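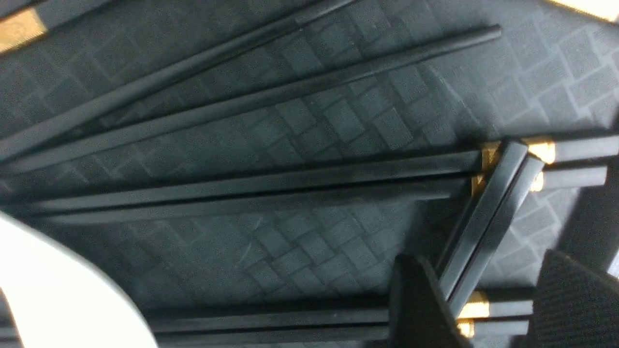 Brukham Open Day: Frequently Asked Questions

The Brukham robotics hall opens to the public in May 2026. The answers below cover booking, arrival and what visitors may expect to see on the day. Please read them before contacting the visits office.

About the demonstrations

What will be shown?
The main demonstration is a handling task. The robot works over a dark mat with a woven pattern, on which black chopsticks with gold-coloured bands lie across one another in several directions. The arm is to take hold of the chopsticks and move them, in whatever arrangement they happen to lie. Visitors will stand at the rail on the near side of the bench, with an operator beside the controls.

Why chopsticks?
They are long and narrow, and when they overlap, the gripper must close on one or two without disturbing the rest. The dark shafts also offer little contrast with the mat. The team at Brukham considers this a more useful exercise than lifting a box or a ball.

Does the robot work by itself?
In part. Some runs are guided by an operator and others are carried out by the control software, known as Padico. The operator will announce which kind of run is about to begin. Visitors may ask for an explanation between runs but are requested not to speak to the operator while the arm is moving.

Will the robot ever fail?
Yes. Pieces are dropped or missed, and a run may be stopped part of the way through. The operator will then reset the bench and start again. Failed runs are kept with the others, and the collection at present holds over 2000 runs of all kinds.

What does the gripper see?
A small camera at the wrist looks along the fingers towards the work. The view is shown on a screen beside the bench throughout the session. It is close and often bright on one side – white parts of the gripper can appear almost without shading – and fast movement may blur it.

May visitors operate the arm?
Members of the public may not operate the arm used in the main demonstration. A smaller arm is provided in the Hsiao Room for this purpose. Each turn is supervised, and visitors under the age of 16 must have an adult with them.
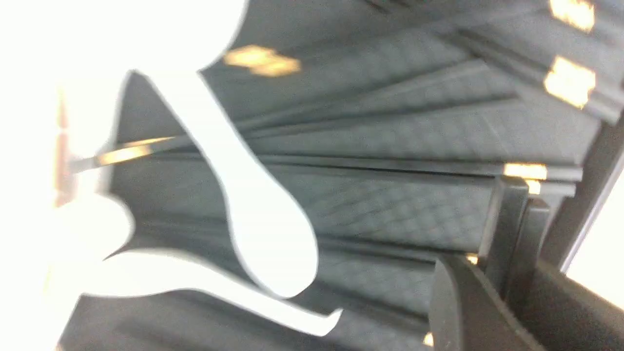 Booking and arrival

Is it necessary to book?
Entry to the hall is free and does not require a ticket. The talk in the lecture theatre does, as it has 100 seats. Tickets for the talk are issued at the welcome desk on arrival, one for each person present, and cannot be held for others.

Who is giving the talk?
Darlene Petrenko, who leads the handling group, will speak on fine gripping and on how the bench tasks are chosen. The talk is intended for a general audience. Questions will be taken at the end.

How do I reach the site?
The number 58 bus stops at the Gadberg Lane gate, which is the nearest entrance to the hall. Visitors arriving by car should use the lower car park and follow the signs on foot. The upper car park is reserved for Blue Badge holders and for deliveries.

Can school groups attend?
Groups are welcome but should write to the visits office beforehand so that arrival times can be spread through the day. Schools wanting a longer visit, including time on the smaller arm for every pupil, may prefer the schools programme, which resumes in September.

Access and conduct

Is the hall accessible?
The hall, the Hsiao Room and the lecture theatre are all on the ground floor and have step-free entrances. Part of the rail at the main bench is lowered for wheelchair users and younger children. A hearing loop is fitted in the lecture theatre only.

Is there a quiet period?
The first hour is kept quiet, with no announcements over the loudspeakers. Demonstrations run as normal during this time, and the operator will speak to visitors at the rail in person.

Are photographs permitted?
Photographs may be taken anywhere in the public area for personal use. Flash must be switched off near the benches, as it affects the cameras on the robots. Tripods are not allowed at the rail.

What should visitors bring?
Nothing is required. Large bags must be left at the cloakroom, and food and drink may not be taken into the hall. Tea and light refreshments are served in the foyer.

What happens if a demonstration is cancelled?
A notice will be placed at the welcome desk and on the screen beside the bench. The talk and the sessions in the Hsiao Room will go ahead unless stated otherwise.

Questions not answered on this page may be put in writing to the visits office at Brukham, or raised with staff at the welcome desk on the day.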